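Last updated: July

3.2 The board and its loose parts

I should say up front that I never planned to write a whole section on pegs. Our study at Clovska was supposed to be about how people plan small assembly jobs, and the board was just the thing they did the planning on. But once the first sessions were in, I kept going back to the parts themselves, and I think they deserve more room than a line in the methods.

The board is white and sits flat on a black tabletop. On it are raised square plates, plus outlines drawn straight onto the surface, and then there are the pegs – blue ones, clear ones, metal ones – that go in and come out again all day long. Our set came from Girnport, and we reordered pegs 4 times before the pilot was over (the small ones roll, and our floor has gaps).

I like the textured table a lot more than the glossy one we had at first. Small blue parts show up well against white, and the clear ones don't show up well against anything, so we logged the two kinds separately from the start. Across the main study we recorded 859 placements and kept 829 of them. The rest were dropped for dull reasons, mostly missing start times.

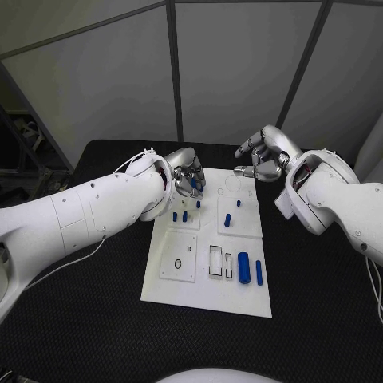 Figure 2. Pegboard with small blue pegs on and around its square plates.

Does the color of a peg change how long a placement takes?
It seems to matter less than size. Color helped people find a part, but once they had it, the small pegs were slow whatever color they were.

That surprised me, and it surprised the group at Horobets who ran the same task with their own board. They had expected the clear pegs to be the trouble spot all the way through. What they saw, and what we saw too, was a long search followed by a perfectly ordinary placement!

Cylinders and rods are another story. A peg you can more or less pinch and drop, but a slender rod has to be brought around to the right angle first, and that turn is where the time goes. We started timing the turn on its own after more than 6 sessions had gone by, so the early numbers lump it in with the reach. I've left those in the table but marked them. If you're repeating this, please split the two from day one – it's a miserable thing to fix later.

We also tried the Flutberg layout, with the plates closer together. I didn't love it. Parts set down near the top of the board got in the way of whatever came next, and people spent their time reaching around what was already standing there.

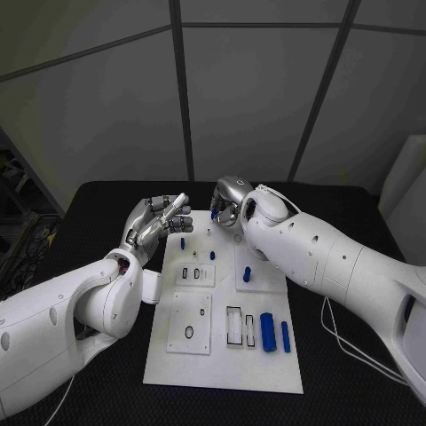
3.3 Scoring a placement

A placement counted when the part was seated and let go. Leaning parts were scored as misses, even the ones that looked nearly right, and a part that was picked up again went back to zero.

Contact the authors | Copyright Clovska | Back to top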